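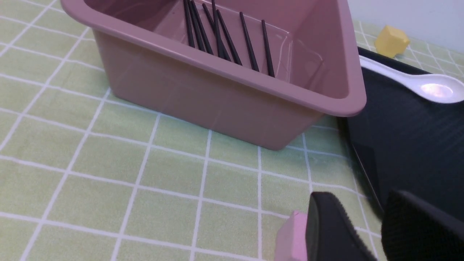 May — finger pads, Kubo vs. Vivex, wrist camera on

Same arm and controller as the last entry, only the pads changed. Mereana McPhee ran the Kubo set before lunch, I did the Vivex set after. Table layout is the pink bin with the chopsticks in it, black tray to the right of it, spoon on the tray, yellow cube past the tray. Green grid cloth stays on, it makes it easy to put things back.

Runs
Kubo: 345 grasps, 66 drops
Vivex: 278 grasps, stopped early when the left pad started to lift at one corner

So the two sets are not the same length and I don't want to compare totals yet. Raw logs are in the Proltance folder under pads_may. Mereana's are the ones with the short names.

Pink block or sponge: easy for both. Either set will hold it with the force turned down two steps. No point spending more runs on it.

Chopsticks: this is where most of the trouble is. They are thin and black, and the matte surface gives the camera very little to work with where they cross. The ones spaced apart get a decent pick point. With the bunched ones the planner tends to choose a spot in the overlap, and then we lift two or miss both. That is a vision problem and I would not count it against either pad. Tagged those runs "cluster" in the log.

Spoon: Kubo slides off the handle if it comes in at an angle. Vivex seems to grip it better, but I only have a short stretch of runs. The tray reflection moves the detected edge of the tray when the overhead light is on full. Dimmed it for the last part of the afternoon — helped some.

Camera: exposure fixed at 695 on the Ulwood scale, auto was hunting every time the wrist passed over the tray. Focus is set for the table, so the right finger looks soft up close. Leaving it.

To do
Re-glue left Vivex pad, let it sit overnight
Finish the Vivex set up to 345
Ask Nikau Cartwright if the planner can skip crossed objects on the first pass
Cube has hardly been used, add it to the next list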